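How I get old stains and that stale smell out of T-shirts

2024-07-06

I've had a few messages since the jumper post asking what I do with T-shirts, mostly the pale ones that go a bit sad under the arms. Grey ones too! People forget about grey, but it shows everything.

I learnt most of this from Salma Zaki, who I shared a flat with in Bakton (tiny kitchen, one radiator, washing everywhere). I've changed bits of it over the years, so don't blame her if it goes wrong.

You'll need:
Bicarbonate of soda
White vinegar, the cheap stuff for cleaning
Washing-up liquid
An old toothbrush
A washing-up bowl or a bucket
Your normal detergent

First, turn the shirt inside out. The crusty build-up from deodorant sits on the inside, and if there's any lettering or a print on the outside you don't want to be scrubbing at that.

Fill the bowl with cool water and pour in 500 ml of vinegar. Push the shirt right under, squeeze it a few times so the water goes through, and leave it for an hour. I used to leave mine overnight but the elastic in one of my Morer tops went all wavy, so now I set a timer. Never put vinegar in with bleach, please, not even a splash.

Rinse it well and wring it out gently. Mix a few spoonfuls of bicarb with enough water to make a paste, add a squirt of washing-up liquid, and dab it onto the armpits and round the inside of the collar. Work it in with the toothbrush in little circles. Leave that on for 15 minutes. I usually make a tea.

Then wash as normal. I do mine at 30 with the label as my guide, and I skip the fabric softener completely. It coats the cotton and (I'm convinced) holds on to the smell.

Check the shirt before you dry it, by a window if you can. If the mark's still there, do the paste again. It took me 2 goes on a really bad Rojanasak festival shirt, which had been in the bottom of a bag since March. Once it's been through a hot tumble dryer you've pretty much had it.

A word on prints. Old screen-printed lettering goes pale and crackly whatever you do, and I quite like it that way, but you can slow it down. Wash inside out, dry out of the sun, and iron from the back with a tea towel in between. Don't iron straight over the letters unless you enjoy peeling them off the iron. I've done it.

Javiera Tapia asked in the comments last time whether this works on sports tops. It does, but go easy with the brush, as that thin stretchy fabric bobbles. I'd do the vinegar soak and leave out the scrubbing.

Next up is the linen trousers, if I can ever find the matching button.

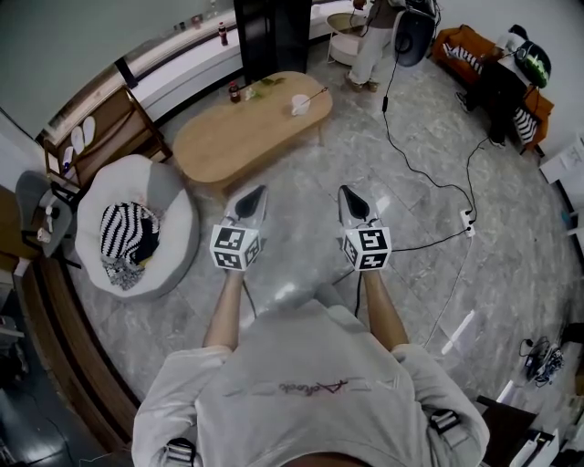 Light grey tee with faded red lettering across the back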